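Contre le tri précoce des démonstrations

Publié le 13/10/21 par Noémie Rolland

Dans la plupart des projets d'apprentissage par imitation, la première opération effectuée sur les données est une suppression. Les épisodes jugés inutiles sont écartés le jour même de la collecte, souvent par la personne qui tenait la pince, avant tout entraînement. Je soutiens que cette pratique coûte plus qu'elle ne rapporte et qu'il faudrait y renoncer, au moins pendant les premières semaines d'un projet.

Les motifs invoqués sont connus. Un épisode trop long, une hésitation, une prise recommencée, un passage sans objet dans le champ : tout cela est réputé dégrader la politique apprise. L'argument vaut pour une tâche dont on connaît déjà les modes d'échec. Il ne vaut pas pour une tâche nouvelle, où l'opérateur trie selon l'idée qu'il se fait du geste correct. On obtient alors un jeu de données propre, dont la variance a été retirée par quelqu'un qui ignorait laquelle était utile.

Le projet Wornia, que je suis depuis décembre dernier, a fourni un cas assez net. Sur 200 épisodes enregistrés à la pince portée à la main, 163 avaient passé le tri manuel. Rongrong Lu, qui s'occupe de l'entraînement, a demandé que les 37 autres soient réintégrés sans correction. La politique entraînée sur l'ensemble complet s'arrêtait moins souvent en phase d'approche. Je ne tire pas de loi générale d'un seul essai, mais il a suffi à faire modifier notre protocole. 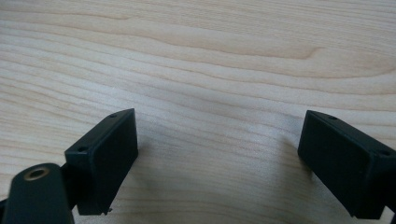

Les passages sans objet sont la catégorie la plus facilement sacrifiée. On les supprime par script, sur un simple seuil de détection, et personne ne les regarde. Ils contiennent pourtant de l'information. Entre deux doigts noirs écartés, un plateau de bois clair sans rien dessus présente encore des veines ondulées, des bandes crème et beige, une ombre grisâtre au pied du doigt gauche. Un encodeur visuel peut prendre une veine sombre pour un bord d'objet, ou une ombre pour un contact. S'il n'a jamais vu le support nu, il n'a aucune raison d'apprendre que ces motifs n'appellent pas de fermeture.

On objectera le coût du stockage et du calcul. Il est réel, mais modeste à l'échelle dont je parle. Une équipe qui produit 15 épisodes par heure ne sature pas un disque en conservant ses rebuts. Le coût sérieux est celui de l'annotation, et je propose justement de ne pas annoter tout de suite : un champ libre, rempli par l'opérateur en fin de série, suffit à retrouver les cas douteux.

Une seconde objection porte sur les erreurs franches, par exemple un capteur débranché ou une horloge décalée. Celles-là doivent sortir du jeu d'entraînement, sur critère technique écrit et vérifiable. Chez Irnov, la liste comporte six critères, tous mesurables dans le fichier. Aucun ne porte sur la qualité du geste.

Le tri selon le geste peut venir ensuite, une fois qu'une première politique a échoué quelque part et que l'on sait où. Les épisodes écartés à ce stade restent archivés avec le motif du rejet et la version du protocole.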